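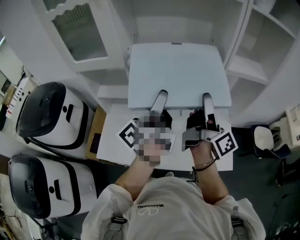 Head cam, both grippers up against the front edge of the board. Left and right markers in view.

Ticket: left gripper pose jumps when fingers touch board
Component: tracking / marker pose
Opened by: Yevdokiia Koval
Assigned: Saimi Kettunen
Priority: high
Status: fixed on branch, waiting on merge

Yevdokiia, 09:40
Left gripper pose flips on the board lift task. Position is fine, rotation isn't. Goes over by a big angle for a few samples then comes back. Right one clean in the same episodes. Replay on the Ilton arm does a nasty wrist twitch at the flip and trips the joint velocity limit, so the whole episode gets thrown out. 74 episodes rejected overnight. Need this set for the Werton training run so please look today.

Tracker build is whatever was on main last night. Calibration not touched.

Saimi, 10:05
Looking. Can you send the reject log and one raw episode, not the packed one. Packed drops the reprojection error and I need it.

Yevdokiia, 10:12
On the share under tundside/rejects. Log line is the same every time:

WARN fuse: left rot delta over limit, sample kept
ERROR replay: joint 5 velocity limit, abort

Why is it "kept"? Thought we dropped those.

Saimi, 10:50
We did. Someone changed the default in the fuse config in April so it warns and keeps. Separate problem, will open another ticket. Turning dropping back on hides the twitch but leaves a hole right where the fingers meet the board, and thats the part we want.

Things tried so far:
- re-ran with old detector: same flips
- swapped left and right calibration files: everything wrong, as expected, put back
- turned smoothing up: flip becomes a slow roll, worse
- checked clock offset between head cam and gripper IMU: 2 ms, fine

Saimi, 11:35
OK think I have it. Classic two-solution thing with a flat square marker. Solver gets two poses that reproject nearly the same and picks the lower error. When they are that close it's a coin toss. Plotted both candidates for the raw episode and the second one is sitting exactly on our "jump". So the detector is fine, corners are fine, we just pick the wrong answer.

In the still at the top the left marker is tilted. Right one is angled outward. Haven't checked whether the tilt explains why only left does it, would need the numbers per angle.

Yevdokiia, 11:42
Can we not just take whichever is nearer the last pose?

Saimi, 11:48
Tried that in 3 episodes just now. Works until the first sample is wrong, then it locks on to the wrong one and stays there happily. Error looks lovely the whole way through. Would rather use the IMU gravity direction to choose. Already in the stream, fuse just reads it after the choice is made instead of before.

Yevdokiia, 11:50
Do that then. How long?

Saimi, 13:20
Done, on branch kiiskinen-pose-pick. Changes:
- solver now returns both candidates with their errors
- if the error ratio is under the threshold, compare each with IMU gravity and take the closer
- if gravity is no help either (both within tolerance), fall back to last good pose and flag the sample
- new column in the episode file, pose_choice, so we can see which rule was used

Raw episode replayed in sim, no flip, no abort. Some 2000 samples went through the gravity rule, none through the fallback. Havent run on the arm.

Yevdokiia, 14:30
Re-ran all the rejects in sim. All but 3 pass. Those are short ones where the left marker is lost altogether, so not this bug. Binning them.

Ran two on the real arm at quarter speed, then one at full. Wrist stays quiet. Loader complained about the extra column, see below.

KeyError: unexpected field pose_choice

Saimi, 14:41
Sorry, forgot the loader has a strict field list. Added as optional, pushed. Pull and retry.

Yevdokiia, 14:55
Loads now. Happy for this to go in. Please don't merge until the Werton job has copied its data, it reads the tracker off main when it starts.

Saimi, 15:02
Will wait. Left to do:
- merge after the copy finishes
- unit test with a recorded ambiguous corner set
- separate ticket for the warn/keep default
- plot flips against marker angle, both sides

Leaving open till the merge is in.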